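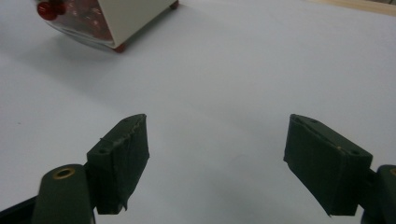

Dark green fingers and a box of red balls on the Skelta table.

Review: the Gasell hand gripper, tried at the Skelta open day
Posted in January by the Tolville Tinkerer

I went along to the open day in Tolville mostly for the free coffee and came home wanting a gripper (my bank account says no). The Gasell is a hand-held one, so you do the moving and the robot learns from it later. I queued twice and got 13 minutes with it in all, which was plenty to form an opinion!

First off, it's lighter than I'd feared. The fingers are chunky green blocks on rounded arms, with a brass ring at the joint that I rather liked. The squeeze is smooth and my hand wasn't tired afterwards, though I've got big hands and the lad after me found it a stretch.

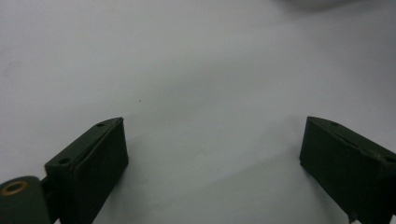
What I didn't get on with was judging the gap. Small things meant coming in much lower than felt natural, and it took me 4 goes to pick up a pen lid. You do get the knack, but a beginner will swear at it a bit.

The tape is my other grumble. On the one by the box of red balls it was wrinkled and starting to fray, and I'd want a proper rubber pad for the money. The Semaan stand next door had a grippier one, mind you, but it was heavy and I put it down after 2 minutes.

Four stars from me, and I'd go again next year. Get there before ten if you want a decent turn.

Contact | Copyright Tolville Tinkerer | Back to top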